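How to clean scuff marks from a painted wall

Dark marks on a light wall look worse than they are. Most of them come off without new paint, if you go slowly. I learned this in my rented flat in Nestham, where the walls are an old matte paint that does not forgive hard rubbing.

Start with a dry cloth and wipe away the dust from top to bottom. Then mix 4 drops of dish soap in a bowl of warm water.

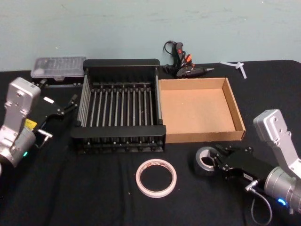 Faint scuffs on a pale blue-green wall, behind the table.

Before you touch the marks, test the soapy water on a hidden place and wait 30 minutes. If the color stays the same, you can continue. Squeeze the sponge well — water that runs down will leave lines. 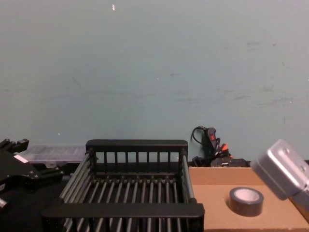 Gray marks on the wall above the dish rack.

Rub each mark in small circles, with light pressure. For the stubborn ones, put a little baking soda on the wet sponge. After this, wipe with clean water and dry with a towel.

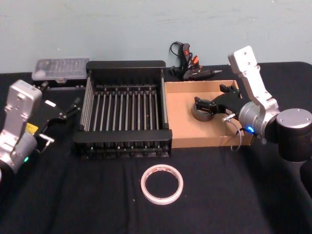
If the paint becomes shiny where you rubbed, please stop. It means the surface is getting polished, and more cleaning will make it more visible. In this case it is better to touch up with the same paint, using a small roller — a brush leaves a different texture. Let it dry overnight before you decide on a second coat.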